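Nov 30, 2023

Dear diary, I meant to be in bed an hour ago, but the kettle is on and my head is still full of Sundo, so I may as well write it down. We are up to the fault again, the one I thought we had put to rest in August. The simulated arm is told to stop, the log says it stopped, and the joints go right on moving for 700 milliseconds as if they had somewhere nicer to be. 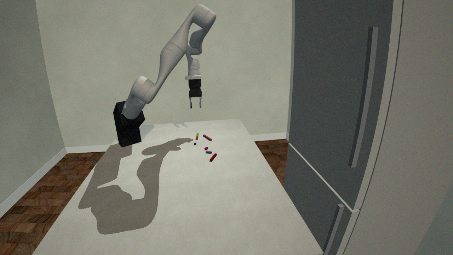 Why does a late stop matter when it's all simulated? The same stop code goes onto the real arm at Tendine, and a real arm that keeps moving that long can hurt a hand.

So I spent the whole day on it, with two cups of tea going cold beside me (my own fault, I never learn). I ran the kitchen setup over and over, sending the stop at different points in the reach, and got the late stop in 5 runs. Every one of those had the wrist camera switched on, and oh, how pleased I was to notice that!

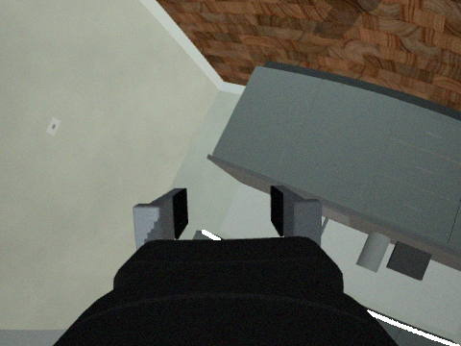

My guess is that the stop message waits in line behind the camera data, like me at the post office behind the lady with all the parcels. I moved it to a line of its own just before supper and the next few runs behaved beautifully. Then one didn't, and I said a word I won't put down here.

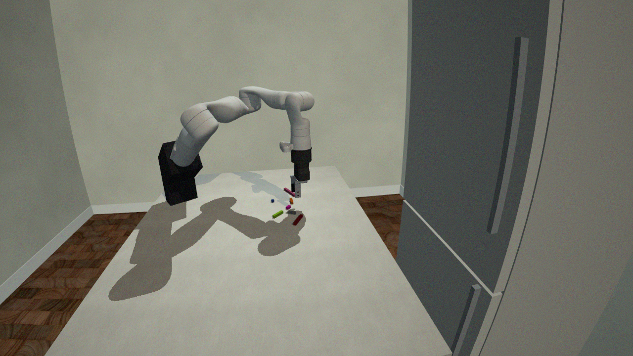

It could be the old timer we brought over from Xie, which I have never quite trusted. I'll pull it out in the morning and try again, and until then I've asked Tendine to keep their arm powered down, which they were very sweet about. Now the kettle has boiled and I'm going up.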